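Help wanted: travel adapter sorter and tester, part-time

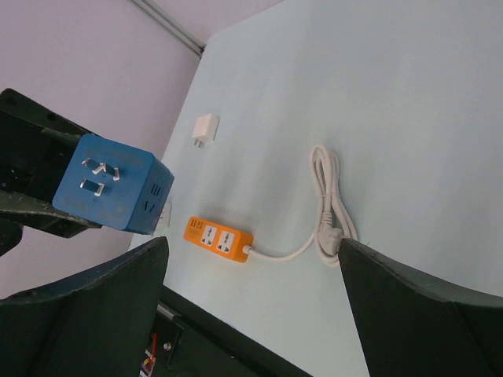
I run Zunberg, a little shop for travel plugs and adapters, and I've let the returns pile up – roughly 600 of them, all mixed together! I need somebody patient to sort them by prong type, try each one in a wall outlet and bag up the good ones. You don't have to be an electrician (I'm not), but you should like small fiddly things and know when to set a doubtful one aside. It's 70 hours total, daytime, at our stockroom in Prarkamstead. Snacks are on me.

Drop me a note through the shop's contact page by 8/4/23 and tell me which hours suit you.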